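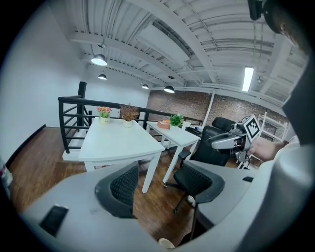 ## Plants, brick and a proper wooden floor

I have wanted to write about the upstairs room for ages, and now I finally get to! Melati Chong rang me in November to say there was a space going, up a flight of stairs, with a red-brown brick wall right across the back and a dark wooden floor, and did I want to come and have a look. I had my coat on before she'd finished the sentence.

I'm mad about that brick wall. Everything else up there is so white (the ceiling, the beams, the tables, the plain wall down the left) that the brick does all the warming up by itself, with the floor helping it along. I did think for a bit about hanging things on it. I've gone right off the idea. Let it be brick!

The lamps are my other favourite. Big dome-shaped pendants, the sort I always look at in other people's kitchens and never have the ceiling for. There's a long fluorescent light up there too, which isn't pretty, but try threading a needle without one.

### The plants

Glykeria Margaritis brought me round to having plants on the tables instead of along the windowsill at home, where mine go to suffer. The pink and orange flowers in the little pale yellow pot are the cheerful ones, and I love them next to the dried, bushy, reddish-brown thing in the white pot. I've been asked whether I'm going to replace that one. No! It's a gorgeous colour, especially with the brick behind, and it asks for nothing. The green leafy one has the second table almost to itself, along with a small brown box.

Walter Tamayo reckons the plants take up good working space and should go on the white shelving by the brick wall. He's probably right about the space. I've measured that shelf and a tall pot would be fine on it, but then I'd have to turn round to see it, so for now they stay.

### Desks and chairs

White tables with straight legs are about as simple as furniture gets, and I like them for it. You can push two together, drag one off to the side, cover one in paper and forget about it for an afternoon. The curved grey desk is a different animal. It's lovely to sit at, with everything in reach of your elbows, but it goes where it goes and you plan the rest of the room to suit.

The chairs are black office ones, mesh mostly, and on a bare floor they do roll off when you stand up. I've got my eye on a rug, 200 cm long, in a mustard that Melati says is too much. I'm going to measure up again before I order it, and I want to try the yellow pot against a sample first.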